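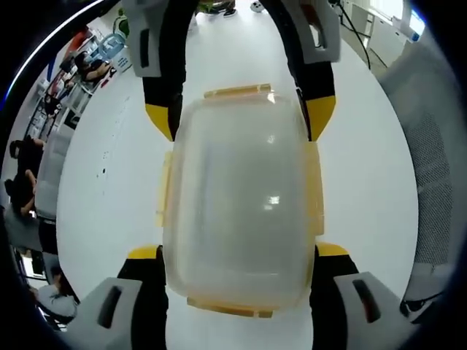 Hinds lunch club to lend out reusable food boxes across Umham

A lending scheme for reusable food containers will open to every household in Umham from August, after a trial run by the Hinds lunch club in which 529 people took part.

Members of the scheme can borrow boxes and cups from any of the takeaways and cafes that have signed up, and hand them back at the same place or at the return point in Hinds market hall. Borrowing is free for 14 days. After that a charge of £2 is added for each item still out, and this is refunded in full when the item comes back.

The scheme is called Flunport. During the trial it lent out 1,963 containers, of which 1,878 were returned. The remaining 85 are being treated as lost, although members who find one at the back of a cupboard are asked to bring it in. 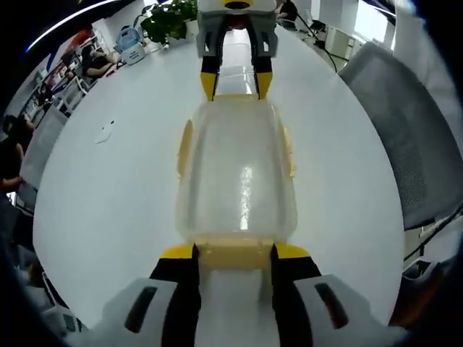 Warrick Hapeta, who manages Flunport, said the return rate had been higher than the club had planned for.

"We had set money aside to replace far more than we needed to," he said. "That has paid for a second dishwasher and a set of drying racks, so we can now turn a box round in a day. In the trial it was closer to three, and on busy evenings the cafes ran out."

Each item carries a number, which staff type in when it is lent and again when it is returned. Members do not need a smartphone. A paper card is available from the market hall on request, and the number on the card works in the same way as the one in the app.

Gino, the Italian takeaway on the high street, was the first business to join and will stay on as the scheme grows. Its owner, Digby Pearce, said nearly 1,559 of his orders had gone out in borrowed containers.

"Soup and pasta travel well in them," he said. "Chips don't, because they steam with the lid on, so we still use paper for those. A few regulars bring back a stack at a time and I would rather they did it sooner, but it works."

Businesses wishing to join pay a monthly fee of £18, which covers delivery of clean stock, collection of used items and washing. There is no fee for the first two months. Stock is delivered before 10 am and collected after 3 pm. Cafes that already wash their own crockery may wash cups on site if their machine reaches the required temperature. 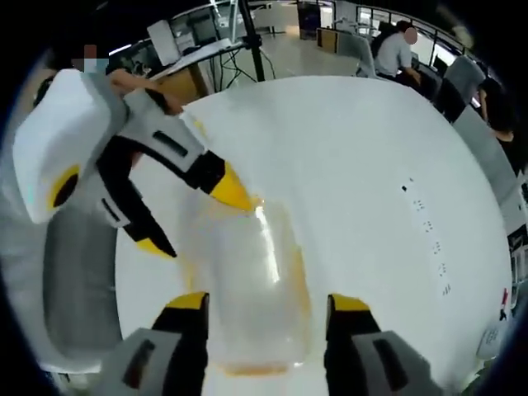

How to borrow and return

Sign up in the app or at the market hall desk with a name and a phone number or postal address. Up to six items can be out on one account at any time.

Rinse each item in cold water before returning it. Tomato and curry sauces can stain if left overnight. Stained items are still accepted and there is no charge for them.

Lids should be handed back with their boxes. Please do not put items in the microwave with the lid closed, and do not use them in an oven.

Cracked or chipped items should be given to staff and kept apart from the rest so that they can be taken out of use.

The return point in Hinds market hall is open from 8 am to 6 pm on market days and from 9 am to 1 pm at other times. Businesses can ask for a joining pack at the same desk.

Press enquiries: Warrick Hapeta, Flunport, Hinds Market Hall, Umham.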